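Research diary, Kilach project
Stellovness laboratory, December 24, 2025

The laboratory closed at midday for the holiday, and the morning was given to the bread and bag task. Ekow Eshun and I were present throughout. Salamatu Laryea joined by telephone for the discussion of results.

The question under study remains the one agreed in March: whether a policy trained with the wrist views and the fixed view together performs better than one trained on the fixed view alone. The patterned cloth was kept on the work surface, as the Mensah protocol requires for all trials with a busy background. 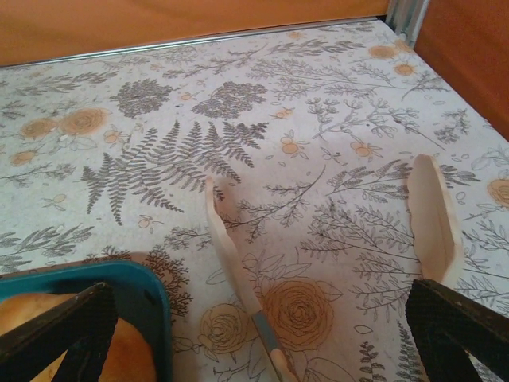 The training set stands at 400 demonstrations, of which 159 were recorded on patterned cloth. Mr Ponce has asked that the two groups be reported separately, and I have agreed. Combined scores have hidden the effect of the background in both of our earlier reports, and the reviewers were right to object.

We completed 30 trials of the combined policy. In 22 of them the bread was placed in the bag without help from the operator. Most of the failures occurred at the mouth of the bag, where one gripper must hold the cloth while the other brings the item across from the teal tray. The croissant was dropped more often than the smaller pieces. 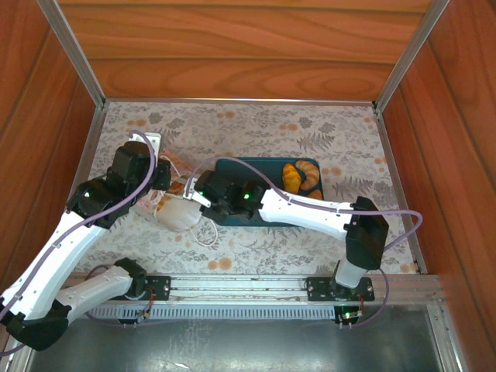
Alistair Mowat's view is that the two arms should be scored separately up to the point of handover. I am not yet persuaded. A late release by one arm often begins with a poor hold by the other, and separate scores would require a judgement as to fault which the present logs cannot support. The matter is to be put to Reece Rudd before any change is made to the scoring sheet.

The fixed-view trials were not begun. Logs from this morning have been copied to the Nikodon server and the arms were shut down at noon. Ekow will check the calibration of the left wrist camera before work resumes.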